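2/2/21

Spent the morning on the Grelomdale case numbers again. Bit-na sent the corrected line list last night and the total is now 2,859 since September, which is 52 more than I had on the whiteboard. The extra ones were all filed under the date the lab reported and not the date of the swab. I've moved them back where they belong and the curve looks a lot less lumpy!

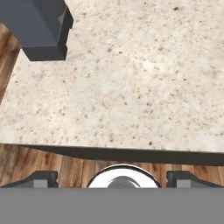 The drop in the last few weeks is still there after the fix, so I'm a bit happier believing it. Testing did fall off as well though, and I want the positivity rate next to it before I say anything to Washington (he'll ask, he always asks). Clinari can give us daily tests by district if we fill in their form. Form is half done, it's in the shared folder under Rezende for some reason – please leave it there till I've finished.

Antibody survey: 200 finger-prick cards back from Sallon so far. Six had no collection date on them. I've put those to one side and Bit-na is going to ring the clinic.
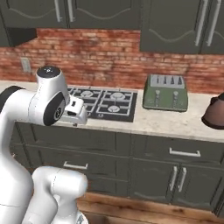

Washington wants the household questionnaire shorter, and I think he's right. People get to the ventilation page and just give up. I'd keep the kitchen section, as that's where families seem to spend the evening together, but cut it down to who eats there and whether a window gets opened. Whether they've got a gas hob like the black one here, set in a pale marble worktop, or an old electric ring can go in the housing part with the number of bedrooms. That saves most of a page.

Still to do: redo the seven-day average with the new dates, ask Clinari if their test counts include repeats, and find out who has the key to the sample freezer. Old plot is saved as well, in case I've made a mess of it – version two is the one to use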